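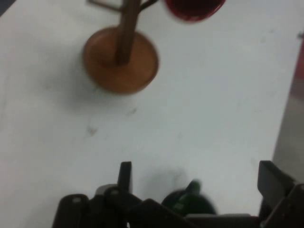

Photo: Kalix Media

Harthorpe bullpen thread

By the Harthorpe Dugout account
December, 7:40 a.m.
Last updated 11:15 a.m.
3 min read

1/ OK. Winter league thread. Harthorpe lost again last night, 2-1 in extras to Trastau, and I have thoughts. Mostly bullpen thoughts. Coffee's not working yet so bear with me.

2/ Starter was great. Six innings, one unearned run, threw the changeup whenever he felt like it. Pulled at 84 pitches?? No wait, I had the wrong line, it was 103. Fine. Pull him. I take back half of what I yelled.

3/ Bullpen then goes three clean. Seventh, eighth, ninth. Two walks in there but a nice double play got them out of it. Shortstop to second to first, gorgeous, the turn was so quick I missed it looking down at my scorecard.

4/ And then the tenth. Free runner on second. First pitch, wild. Runner to third. Second pitch, fly ball to medium left, run scores. Game over basically. Two pitches.

5/ I know, I know, the free runner is the rule and everybody plays under it. But Trastau bunted theirs over all week in practice games and we had no plan for it. Corners were playing back. WHY were the corners back

6/ Bottom half we get the same runner on second, no outs, and swing at everything. Pop up. Strikeout on a slider in the dirt. Then a hard grounder right at the third baseman. Left him standing there.

7/ That's 21 stranded over the series. Twenty one. In three games. You can't win like that, I don't care how good the pitching is.

8/ Somebody asked about attendance. Board said 1857 which felt right, the first base side was full and the bleachers were mostly kids. Good crowd for a cold night. Hot chocolate line went all the way back to the gate by the fifth.

9/ Correction to post 3, it was one walk and one hit batter. Thanks to the three people who told me within a minute lol

10/ Lineup stuff. The leadoff guy has to stay leadoff. He's on base every night, he takes pitches, he fouls off the good ones. Moving him to sixth for the Maglaya series was weird and I hope we never see it again.

11/ The cleanup spot though. Woof. Pulling off everything outside. Everyone in the league has the report now, soft stuff away, soft stuff away, fastball in when he's leaning. Give him a night off, let him hit in the cage.

12/ Catching has been the bright spot. Two runners thrown out trying to steal, both by a mile, and he blocked about everything until that one in the tenth. Not pinning it on him, that pitch bounced a foot in front of the plate.

13/ Standings: Maglaya still on top, then Trastau, then us. Tiebreaker is head to head so last night hurts more then it looks.

14/ Next up is Maglaya at home. Lefty going for them, the tall one with the slow curve. We've hit lefties OK. Would like to see the backup first baseman get a start, he crushed one off that guy back in the opening series.

15/ Also the radio feed dropped in the eighth again. Came back for the tenth, just in time to hear the wild pitch. Thanks for that

16/ Gates at 5, first pitch 6:30. Bring a blanket, the third base side gets the wind. I'll be live posting until my thumbs quit.

17/ Edit: gates are 5:30, sorry. First pitch the same.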